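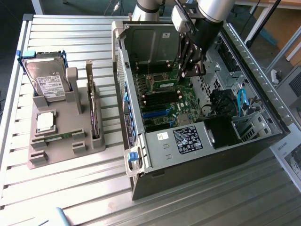 Page last changed: July 2023

Week 5: What's inside the box, and where your work goes when you press Save

Hello again. These are my notes from the evening, tidied up a bit, with the bits I forgot to say put back in. If you missed it, read this first and then have a go at the exercise at the bottom.

I started with desks because I think they explain nearly everything. Your desk is the memory. Whatever you're busy with is spread out on it, you can reach it straight away, and the bigger the desk the more you can have out at once. The hard disk is the filing cabinet behind you. It holds far more, it's slower to get at, and it keeps everything when you go home and turn the lights off. The desk gets swept clean every night! That's why an unsaved letter vanishes in a power cut and a saved one doesn't.

Mafalda Abreu asked whether "my computer is full" and "my computer is slow" are the same complaint. Good question, and no, though I mix them up myself when I'm cross. Full means the cabinet. Slow is often the desk (too many things open), but a cabinet stuffed to the brim can slow you down too, so check both.

Sizes. A plain typed letter is tiny. A photo from a phone is hundreds of times bigger, and a film is bigger again. The old office machine at Nurdale that I learned on would have choked on my holiday snaps. If you're running short of room, don't waste an evening deleting letters; go for the videos first.

A word on older hard disks, the sort with spinning discs inside. They don't like being knocked while they're running, and they do wear out. Newer solid state ones have no moving parts, but they can fail as well, so you still want copies. My rule is two copies, one of them in a different building. My sister in Dallach has mine in a biscuit tin and I have hers.

Someone asked about the cloud and I gave a rambling answer, sorry. Short version: it's a filing cabinet in somebody else's building. Handy, but find out what happens to your files if you stop paying.

To do before next time
Find out how much room is left on your own computer and write it down. On most machines it's in the settings, under Storage. Then find your 5 biggest files and decide if you still want them. Don't delete anything you don't recognise, just bring me the name.

Mafalda Sequeira is taking the August session at Hondenside and she'll be doing passwords. Bring a pencil and your reading glasses, the handout has small print.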